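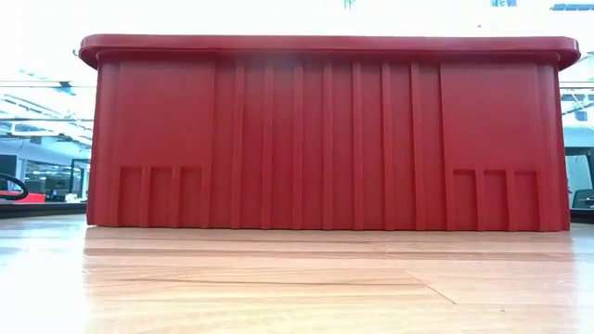 Dois braços pequenos, montados em casa, chegam para arrumar chinelos dentro de uma caixa?

Chegam, desde que a estrutura por baixo deles não dance e que se tenha paciência para afinar cada junta uma por uma. A força é o que menos falta, porque um chinelo pesa pouco. O que dá trabalho é a pinça agarrar a tira sem empurrar o chinelo para longe.

7 de agosto de 2021

Cheguei à oficina da Skarkent ainda com o café na mão e com a ideia, muito bonita, de que hoje só ia apertar parafusos. Já devia conhecer-me melhor. Comecei pelos perfis de alumínio, que andavam com uma folga miúda do lado direito, daquelas que não se veem mas se sentem quando se encosta a mão ao tampo enquanto o braço trava. Apertei tudo em cruz, como se faz às rodas do carro, e passei à base, onde um dos parafusos tinha a rosca moída e me levou uma boa parte da manhã (saiu com um extrator emprestado e muitas palavras feias ditas baixinho). Depois veio a parte de que gosto mesmo, que é ligar os controladores da Clerkaditz e ouvir aquele estalinho dos motores a segurarem a posição. Gosto tanto daquele som que às vezes desligo só para voltar a ligar!
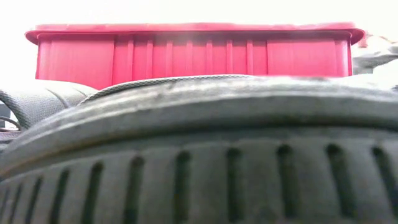

A abertura da pinça é que me anda a roubar o sono. Ontem à noite, já deitada, estava a fazer contas ao curso dos dedos e à espessura da tira, e levantei-me para escrever o número nas costas de um recibo, que hoje, claro, ficou em casa. Refiz as contas na bancada, com mais calma, e deu-me outra coisa. Também percebi que não me posso fiar na vista rasteira para acertar a altura: aquela borracha grossa com ranhuras mete-se à frente e tapa-me o fundo da caixa vermelha, e fico só com a borda e as nervuras para me orientar. Para a altura, portanto, vou usar a vista de cima e uma régua encostada ao tampo, à antiga, e deixo a outra para quando quiser espreitar o alinhamento da borda. Escrevi isto no caderno com duas linhas por baixo, que é o meu sinal para não voltar a discutir o assunto comigo própria.

Almocei tarde, uma sandes de omelete comida em pé junto à janela, e ainda passei uma demão de óleo nas dobradiças do armário das ferramentas, que chiavam desde a primavera. Quando me sentei outra vez ao computador, peguei no registo da sessão anterior. São 3403 linhas, e li-as com mais gosto do que alguns romances que tenho na mesa de cabeceira. O punho direito arranca sempre um bocadinho depois do esquerdo, coisa de nada, mas num programa em que os dois têm de partilhar a mesma caixa isso nota-se logo.
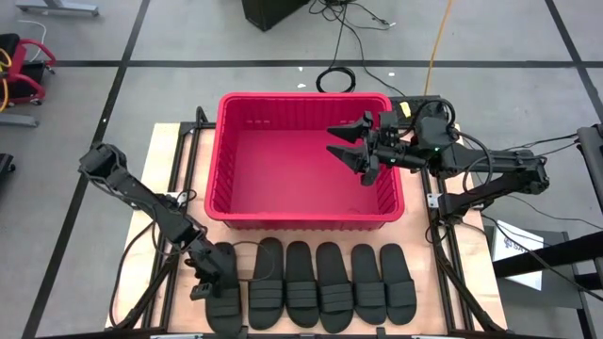
Fui então mexer no atraso. Experimentei primeiro baixar a velocidade dos dois para metade, para ter margem, e só depois subi a do direito aos poucos, com o dedo pousado no botão de paragem e o coração um pouco mais depressa do que gosto de admitir. Dezoito minutos nisto, seguidos, e os meus ombros já estavam nas orelhas. Acabei por deixar o limite em 100 na configuração, que é o valor que vinha de fábrica e que eu tinha mudado em julho por pura teimosia. Fica a lição, e fica também um pedido de desculpas mental a quem escreveu o manual.

Ainda me falta decidir o que fazer aos cabos. Comprei abraçadeiras de velcro na Tellier e não são más, só que apertam demais junto ao cotovelo, e eu prefiro um cabo com folga e feio a um cabo esticado e elegante. Talvez corte umas tiras de neoprene velho. Tenho um fato de mergulho que já não me serve e do qual me custa separar, mas custa menos se for para isto.
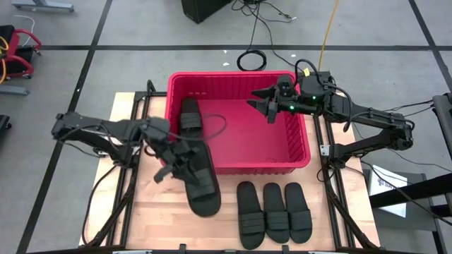

Graça Valadim

Fechei o caderno já com pouca luz e com a lista para a próxima vez, que deixo aqui para não a perder como perdi o recibo. Trocar o parafuso da base por um novo. Rever o ângulo do pulso esquerdo quando segura o chinelo por cima do canto da caixa, que com ele assim inclinado quero outra folga entre a ponta e a borda. Pensar onde hão de esperar os dedos da pinça direita enquanto a outra trabalha, e se vale a pena tê-los já por cima da caixa. Medir a tira a sério, com o paquímetro, e escrever o valor no caderno e não num papel qualquer. Comprar café para a oficina, que a lata está no fim e hoje fui eu quem bebeu quase tudo.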